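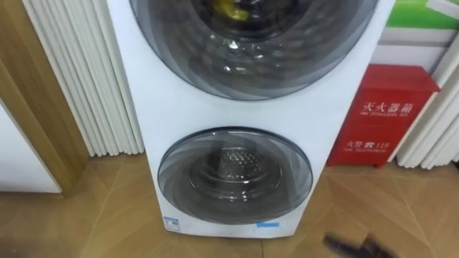 Fig. 1. Stacked washer-dryer, white, two round doors.

Songwriting and Record Craft, Unit 2
Lecture 7: Advice about hooks, and how much of it to believe
Handout to go with the talk. Read it before the seminar, and bring a song you like that breaks at least one of the rules below.

1. Where the rules come from

Most of what gets taught as song craft started life as a description. Someone listened to a pile of successful records, noticed that many of them did a certain thing, and wrote it down. A few years later the description had turned into an instruction. "Many hit songs reach the chorus inside a minute" became "get to the chorus inside a minute", and by the time it reaches you on a video with a red arrow on the thumbnail it has become "you are losing listeners if you don't".

You should be suspicious at each of those steps. The first statement might be true. The second doesn't follow from it. The third is usually selling a course.

The trouble is the sample. If I look only at songs that did well, I'll find plenty of features they share, and the songs that sank will share most of them too. They had choruses. They had four-bar phrases. They were in 4/4 and somebody sang the title more than once. Unless a person has also listened to the failures, they can't tell you what separates the two groups, and very few people have the patience to listen to the failures.

2. The Corrigan list

The handout that has gone around this department for years under the name of the Corrigan list claims to be drawn from 259 charting singles. I have never seen the list of singles. Tiina Räsänen, who took this unit before me, hadn't seen it either, and she asked for it twice. Treat the number as decoration until somebody produces the titles.

Its main claims are:

The hook should arrive in the first 40 seconds.
The title should be the highest or longest note of the chorus.
Verses should sit lower in the voice than choruses.
The second verse should be shorter than the first.
The bridge should introduce a chord not heard before.

Some of these are handy. Keeping the verse low gives the singer somewhere to go, and you can hear the benefit for yourself by transposing a verse up a fourth and trying to get through the chorus afterwards. That is a claim you can test in your own living room with a guitar, so I trust it more than the others.

The first one I don't trust much at all. It assumes we agree on what the hook is. In a lot of records the thing people remember is a bass figure or a drum sound that is there from bar one, and the chorus is almost an afterthought. If you're allowed to decide afterwards which bit was the hook, the rule can never be wrong. A rule that can never be wrong isn't giving you any help at the writing stage, when you have three half-finished bits and no idea which one anybody will hum.

3. Repetition

There is better ground here. People tend to warm to material they've heard before, up to a point, and then they tire of it. You knew that already from working in a shop in the month before Christmas. What we don't have is a dependable figure for where the point is. Be wary of anyone who gives one.

Some practical things to listen for when you are deciding whether a repeat is earning its place:

Does anything change underneath it? A new bass note under the same tune can be enough.
Is the singer doing it the same way? Pasted choruses often sound tired before the listener could say what's wrong.
Would you miss it? Mute it and play the song to someone who hasn't heard it. Don't tell them what you took out.

The last test is the most useful and students hardly ever do it. I suspect the answer frightens them.

4. Case study: "Prisetham"

Gearóid Dolan's song "Prisetham" will be played in the lecture. It's a local recording, made in a hall at Putusville, and it breaks four of the five Corrigan rules. The title doesn't appear in the chorus at all. The second verse is longer than the first by eight bars. The bridge uses the same two chords as everything else.

I'm not playing it to prove that the rules are rubbish. One song can't do that, any more than 259 can prove them right. Dolan pressed 60 copies and still has some of them, so if you want to argue that he'd have sold more with a shorter second verse, go ahead, but explain how you would know.

Listen for these:

The first line ends on an unstressed syllable and the guitar waits for it. Most of us would've rewritten the line.
The chorus melody has a range of only five notes. What makes it feel bigger than the verse?
At the end of verse two the vocal comes in a beat early. It might be a mistake. Does it matter?

Dolan was asked about the early entry when he visited in October and said he couldn't remember. I'd encourage you to take that answer at face value. Songwriters get asked to explain themselves so often that many keep a good story ready, and a good story about how a song was made is a different thing from a record of how it was made.

5. Data, and what passes for it

You'll be shown numbers. Streaming dashboards are full of them and they look more solid than a teacher's opinion. A former student sent me her figures for a track called "Alham": 3,980 plays, with a steep drop in the opening stretch. She had been advised online that the drop proved the intro was too long, and she was ready to cut it.

Before cutting anything, I asked her to look at two of her other songs. One opens with the chorus. The drop was there too, and much the same shape. People skip things. They skip because the bus has come, or a playlist has thrown them something they weren't in the mood for. With nothing to compare it against, the curve told her very little about the intro.

She shortened it anyway, because she'd gone off it. That's a perfectly decent reason.

6. Task

Choose one rule of song craft from any source: the Corrigan list, a textbook, a video, something a band member said with great confidence. Write it out exactly as you found it and say where you found it. Then:

Say what kind of song would count against it. If you can't think of one, say so.
Write two versions of a verse and chorus, one following the rule and one ignoring it. Keep everything else as close as you can: same key, same tempo, same singer.
Play both to at least three people who don't know which is which, and write down what they say in their own words.
Say what you think you learned, and don't stretch it.

Rough recordings are fine. A phone on the kitchen table is fine. Marks are for the thinking and the comparison, and you won't lose any for a flat note or a neighbour's dog.

Submit both versions and your notes by 20th December. Lyrics should be typed. If your two versions come out sounding identical to everyone who hears them, hand them in regardless and write that up.

Next lecture: rhyme, near rhyme, and whether listeners notice the difference.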